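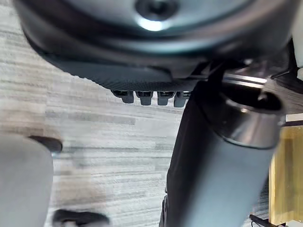 Light gray underfoot, with streaks of lighter and darker gray.

24 Dec 2022

Dear all, I promised in July that I would write something about the workroom at Mestisside once we had it the way we wanted it, and I suppose I have put it off long enough! It has been a long autumn of carrying things up the stairs and then, more often than I would like to admit, carrying them back down again. The gray floor was Lavanya Kamath's choice (I had my heart set on brown), and I have come around to it completely — the streaks are very kind to crumbs and bits of thread.

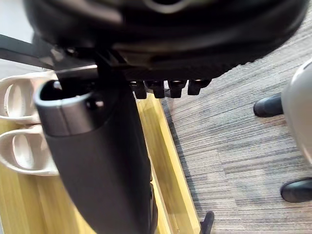
We kept the pale yellowish wood too, which I'm so glad of, as it warms up all that gray. White plastic pieces do still have a way of gathering on it, and if you leave any of yours behind, please look there first before you write to me in a panic.

The tidying fund stands at 200 dollars, with another 100 promised by our friends at Trurley, and I would dearly love to spend it on shelves.
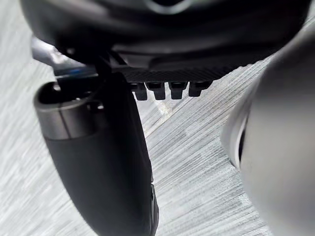 Lavanya would like it to go on a better lamp, and we have been arguing over it very happily for weeks. If you have an opinion either way, drop a note in the box by the door or tell one of us at the next open evening.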